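Is a time-of-use electricity tariff worth it if you can't shift much?

Ruba Chamoun
22nd April

Hi all, hoping someone who understands this better than me can help. My fixed deal with Zarnari ends in May and they've offered me two choices. One is another ordinary fix, same price all day long. The other is a day/night thing where the night rate is a lot lower but the daytime rate goes up quite a bit, and I can't work out which side of the line I fall on.

There are 3 of us in the flat, gas heating, no electric car. I've got a smart meter and last month we used 244 units (kWh). The cheap hours are midnight until 5 in the morning. I rang Zarnari and the chap was perfectly nice but just kept telling me it depends on my usage, well yes, I know that! Is there a sum I can do at home? And does the standing charge matter, as it's a bit higher on the day/night one?

Omar Majali

Hi Ruba, yes there's a sum and it isn't a bad one. I did it last year when I left Lustis (long story, mostly about direct debits) and it took me one cup of tea.

Get your half-hourly readings first. Your supplier's app should have them, or you can ask for them as a spreadsheet. Add up everything between midnight and five, then divide that by the total for the month. Call it your night share. With gas heating and no car it'll probably be quite low, just the fridge, the router and whatever's on standby.

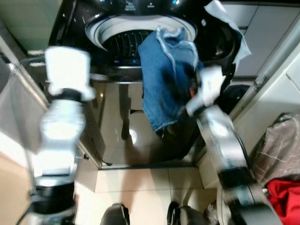
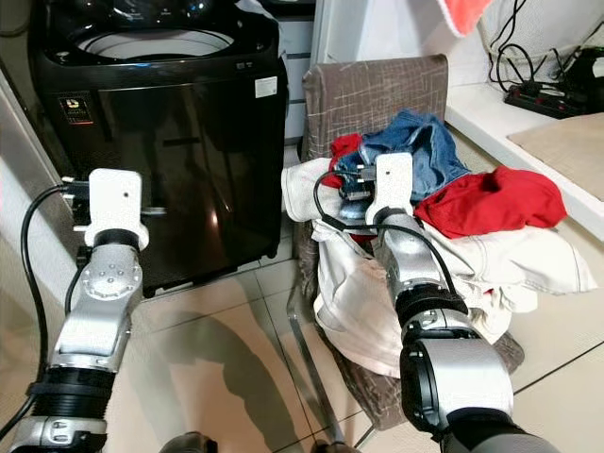
Next, work out what both tariffs would cost you on that same month, units times rate, and put the standing charge on at the end for each. Then do it again pretending you'd moved the things you really would move. Be strict with yourself here! A top loader like the black one in both photos can only help if it runs in the cheap hours, and if you've got jeans to do you may well want them in during the day like everyone else. I live above a couple with a baby, so nothing of mine spins at night, and my second sum came out almost the same as my first.

And yes, do count the standing charge. You pay it every single day whatever you use, so on a small bill like yours it can wipe out the saving. I stuck with a fix in the end, with Engelhardt, and I've not regretted it.

Jornberg

go for the night one, we saved loads. but we have storage heaters so maybe not the same for you. check the exit fee whichever you pick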